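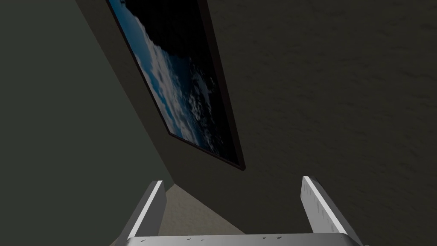 Wall Fixings and Hanging Objects: Yearly Check
Wainwright House, ground floor and stairs
Done in February, between 9 in the morning and lunch

Please fill in every line. Write OK, Repair or Not checked. If you write Repair, add a comment so the next person understands what you saw.

1. Framed pictures, corridor
Result: OK
Comment: All frames were pushed lightly from below with two fingers. None moved from the wall. Dust on the upper edges was cleaned at the same time.

2. Framed pictures, reading room
Result: Repair
Comment: The frame nearest to the window hangs on one hook only. It is a heavy one, with glass. I took it down and put it on the floor behind the cabinet, face to the wall. Please use 2 hooks when it goes back, and not the old hole, it became too wide.

3. Framed pictures over seats and beds
Result: OK
Comment: Last year there was one over the sofa with a cord. The cord is now changed for wire. I checked the knots on both sides.

4. Mirrors
Result: OK
Comment: The mirror by the entrance has a small crack in the corner, same length as in the last report. I put a pencil mark at the end of the crack so we can compare.

5. Wall shelves
Result: Repair
Comment: Shelf in room 243 leans to the front. The brackets are Tarnix, the short type, and the label says maximum 55 pounds. The shelf was full of binders when I came. I removed the upper row. I did not weigh them, but for me it felt too much. Longer brackets are needed, or fewer binders.

6. Coat hooks
Result: OK
Comment: One screw tightened.

7. Notice boards
Result: OK
Comment: The board from Skustent has sharp metal at the lower left corner. It is covered with tape now. The tape is good for some months, not for years.

8. Wall clocks
Result: Not checked
Comment: The ladder was in use in the other building. The clock in the stairs is too high to reach from a chair, and we do not stand on chairs.

9. Curtain rails
Result: OK
Comment: The rail in the reading room makes noise when you pull it, but the fixings are firm. I moved the curtain ten times to be sure.

General comments
The plaster on the Tromunden Street side is softer than on the other walls. When I took out the old hook in the reading room, a piece of plaster came out with it, like a coin. For this side I would ask for longer plugs in all new work.

The form has no line for lamps on the wall. I looked at them anyway and they are firm. Could we add a line next year?

Open points: reading room hooks, shelf in room 243, clock in the stairs.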